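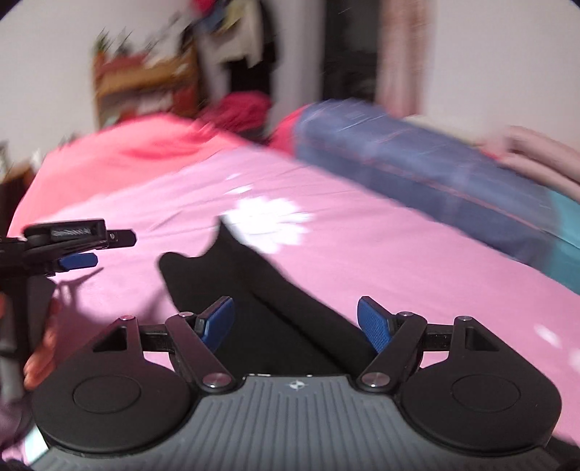 Sulcombe household handling project
Equipment progress report, March

Spending to date is $2,579 against the equipment line. The second pair of hand-held grippers from Ferrand came in at $870, including spare finger tabs. Memory cards and chargers from Clandix cost $779. The balance went on mounts and shipping.

Bedroom sessions are under way and 64 have been logged. Kitchen work starts once the Jikstead site signs its access form.

The arm purchase has been moved to next quarter. Ferrand's quote runs out in May and we have asked for it to be held. Lead time is nine weeks.

We request approval to carry the unspent travel money over to spare parts, mainly tabs and pivot screws. No other changes to the budget are proposed.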